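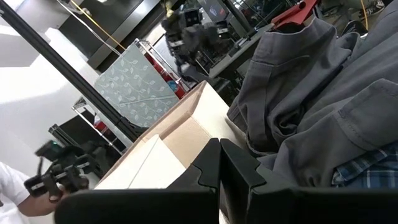
To the Grollik clothing exchange list. I write on behalf of the sorting group with regard to the handling of donated garments before they are sent on to Folton. The present guidance dates from the January circular and has been read in different ways at different sites. Cardboard boxes remain acceptable for plain clothing, provided that the flaps are either folded fully down or taped outside the box. A flap left standing up inside, as on the beige box here, takes up space and catches on collars and seams when a heap of grey cotton is put in. Checked shirts should be taken out from under plain items before filling begins.

On Saturday a member of the list wrote:

> We have 18 boxes ready for Folton and 6 more to fill.
> May household articles travel with the clothing if
> there is room at the top? We should also be glad to
> know whether the lids must be labelled, or only the
> sides. Our shelves are nearly full.

The answer to the first question is no. Household articles are to be set aside on the sorting table and entered on the separate sheet.

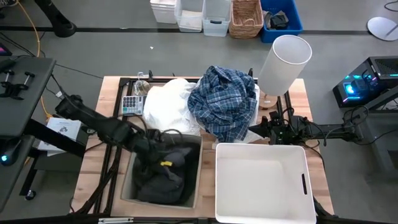 SORTING AND PACKING

Dark clothing is to be packed by itself. White fabric and the blue checked shirts should be folded and placed in the second container, for which a white plastic bin is suitable. Small goods, such as a calculator or a glass jar, are to be wrapped and kept apart from all textiles. Labels are required on one side only, and the lid may be left plain.

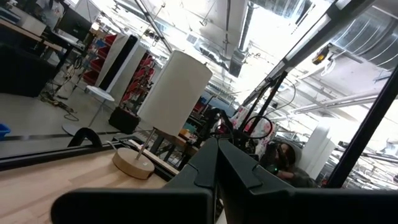 Lamps have given rise to more correspondence than any other article. Enriquez will accept them for the household store up to a total of 150 in the present round. A table lamp with a white fabric shade and a round wooden base should have its shade removed and packed upright, and the cord should be tied to the stem. Shades are not to be placed one inside another.

Members who require further containers should apply to the Drerel depot, quoting the number of the circular given in the heading of the notice below.
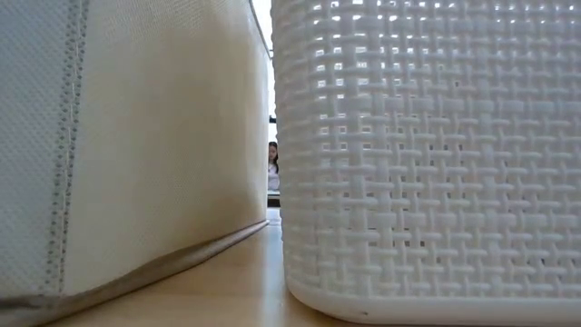 Circular No. 1655

Fabric bins and plastic baskets are both issued on loan. The cream fabric bins are for folded clothing only and should be lifted from beneath, with no strain placed on the stitched seam. The white baskets in the woven pattern have openings in the sides and are therefore unsuitable for buttons, belts or other small items. All containers are to be returned empty to Drerel.

Replies may be sent to the list in the usual way.

For the sorting group,
Grollik clothing exchange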